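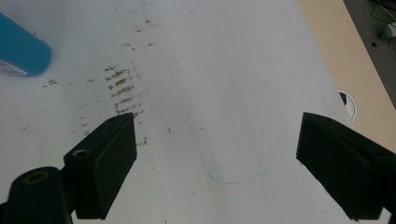 Brunditdale Film Board > General Horror > Remakes and Reboots

Thread: They are remaking The Lorkow House

lanternjaw
4 Jan 2021
Saw this on a trade site last night and it hasn't been posted here yet. The Lorkow House is getting a remake. No cast, no date, just a studio and a line about "a fresh take for a new audience." The script is supposed to be done and they want to shoot in November.

I'm not against remakes as a rule. The original has problems. The middle drags and the doctor character disappears for half an hour. But the reason it works is that you never find out what is in the upstairs room, and I can't see a studio leaving that alone.

cellardoor_70
They will show it in the trailer.

mothwing
I'd wait before complaining. People said the same things about the Escobar remake and that one was better than the first.

lanternjaw
Better looking, sure. I wouldn't say better.

mothwing
Better acted too. The first Escobar has one good performance in it and the rest are reading off the wall. I watched both again last year, one after the other, and the remake holds up. The first one has the ending and the music and that's all.

pete_in_the_back
The ending and the music are most of a horror movie.

gristmill
Does anyone know which cut of Lorkow they're working from? There are two. The TV cut has the scene with the brother in the garage, which explains a lot more. If they are remaking that version then the upstairs room is already half explained and the complaint doesn't really apply.

lanternjaw
I've only seen the theatrical. What does the garage scene explain?

gristmill
Spoilers, so stop here if you care.

The brother says he was up there as a kid and that it "knew his name." Then he won't say any more. It runs around four minutes. It also sets up why he won't go in the house later, which in the theatrical cut just looks like he's being rude.

cellardoor_70
I have seen the TV cut and that scene kills it. He may as well hold up a sign.

gristmill
Disagree. You still don't know what it is. You just know it has been there a long time.

cellardoor_70
That's more than I want to know.

pete_in_the_back
I saw Lorkow in a theater when it came out. 475 seats and maybe a third of them full. There was no reaction at the end. People picked up their coats and left, and I thought I was the only one who liked it. It didn't get a following until it was on tape. So I find it a little strange that it's now a title worth buying.

mothwing
It's cheap to make, that's why. One house, five people. Same reason Briketti got three sequels.

lanternjaw
Briketti got three sequels because the first one made money.

mothwing
It made money by being cheap. We're saying the same thing.

lanternjaw
Not quite, but fine.

hollis_st
New here, been reading for a while. Is the original streaming anywhere? I looked and could only find the Briketti movies and some kind of documentary with Lorkow in the title that is about a town.

gristmill
Not streaming as far as I know. The disc is out of print but used copies come up. Check the back of the case before you buy. The disc with the red spine has both cuts. The one with the gray spine is theatrical only and the sound is out of sync in the last reel.

hollis_st
Thanks. Which cut should I watch first?

cellardoor_70
Theatrical.

gristmill
Theatrical, we agree on that. Then the garage scene by itself from the other one.

pete_in_the_back
My gray spine copy is in sync. Maybe there was a second pressing.

gristmill
Could be. What does it say on the inner ring of the disc?

pete_in_the_back
Will look when I'm home. It's in a box with the rest of them.

mothwing
Back on the remake — if they keep the staircase shot I'll buy a ticket. The long one, where she goes up and the hall light is behind her. Do that properly and they can change what they like.

lanternjaw
They'll cut it into nine pieces and put a noise on it. I'll probably still go.

pete_in_the_back
Found the box. The inner ring ends in a B, if that means anything to you.

gristmill
Mine ends in an A, so there were two pressings. hollis_st, if you end up with a gray one, ask the seller for the letter first.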